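做卡片的人，先学会收边角料
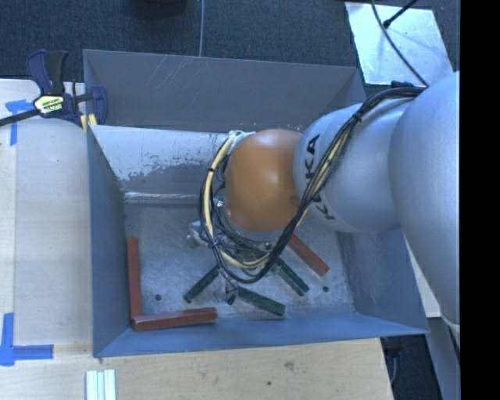

Phyllis Dunmore做手工卡片已经很多年，她的工作台靠窗，台面不大，左手边是裁纸刀，右手边是一摞按颜色分好的纸条。采访那天她正在赶一批感谢卡，一边说话一边折纸，手没有停过。

她说自己最早并不做卡片，是做剪贴簿的。“剪贴簿一页要摆很多东西，我总是摆到半夜。后来朋友生日，我拿剩下的纸拼了一张卡，四十分钟就做完了，从那以后就改做卡片。”

现在她每年做600张左右合适的尺寸，这个数字听起来很多，她的解释是大部分都用同一种版式。“一块底纸，一条横幅，一个印章图案。版式定下来，剩下的就是换颜色。”

说到印章，她用得最多的是Flumitz的一套叶子图案，透明章，2片装。她喜欢线条粗一点的，因为细线章在粗纹纸上容易断墨。“新章买回来不要马上用，先拿橡皮轻轻擦一遍表面，再试印几次。很多人说章不上墨，就是少了这一步。”

印泥她换过几个牌子，目前固定用Cladisik的深棕和灰绿。黑色反而用得少，她觉得黑线配浅色底纸太硬。上色用水性笔，先在玻璃板上抹一点颜色，再用湿毛笔蘸着画。

纸是开销最大的一项。她常去一家叫Ķēniņš的纸店买零头纸，按重量算，比整张便宜不少，缺点是颜色不能挑。“有一次整包都是芥末黄，我做了一个春天的黄卡片，从四月一直用到入夏。”

宽度不够做底纸的，她裁成横幅；再窄的，打成小圆片或者叶子，装进信封，信封上写颜色。她有一本登记册，编号已经写到3,912，每张卡记下版式、用纸和送给了谁，免得同一个人收到两张一样的。

最近她在Dakeo的网上小组里带一个练习，要求只用手头的边角料，不许买新纸。报名的有172人，交上来的作品她每张都看。她印象深的是一张用信封内衬做的卡，蓝色暗纹，只贴了一颗星。“我自己拆信从来没留意过里面的纸，现在每封都要翻过来看看。”

问到给新手的建议，她想了一会儿，说先买一把好的裁纸刀，印章可以晚点再买。“边裁不直，后面怎么贴都是歪的。”胶水她推荐少用液体的，薄纸会起皱，双面胶贴歪了又揭不下来，所以她习惯先贴一个角，对齐了再压平。

她手上这批感谢卡还差信封没有配。她说信封打算自己折，用那包剩下的芥末黄。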